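Robot bench, Clitutdale shed: the CPU job

Quick one before tea. The arm (Pal, yes it has a name) is on the Dell tower this month. Side panel off, case on its side on the aluminium table, cooler out, socket open. Goal is one processor into one socket, no human hands. Sounds simple. Isnt.

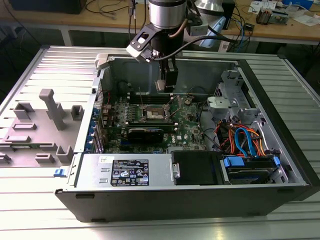 Posted by Urnow, Sunday, March 27, 2022

Main grief so far is clearance. Gripper has to come straight down, and the cable off the wrist wants to flop about over the board. Tried 3 ways of tying it back. Still not happy. Velcro next, maybe a spring.

Also recalibrated. Took all arvo. The Flevholm script spat out 2,046 lines of log and I read most of them, more fool me.

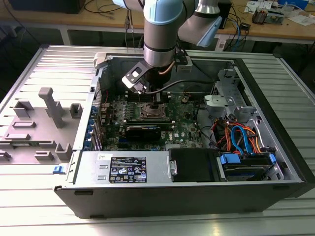

Page last changed: 4 days after posting (fixed a dead link)

Graphics card stays in for now. Could pull it for more room but I'd like Pal to cope with a normal messy case, cables and all. Orange, red, blue, whole bundle of them down the drive end. Left those alone too.

Grip force is the other thing. Too soft and the chip tilts in the fingers, too hard and I'm nervous about the edges. Currently somewhere inbetween.
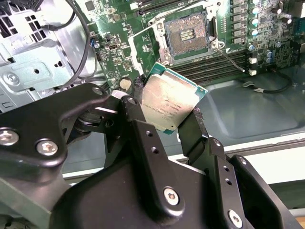

Still to do

- sort the wrist cable
- slower last bit of the descent
- the load lever, one day. August if I'm lucky

© Urnow | Contact | Back to top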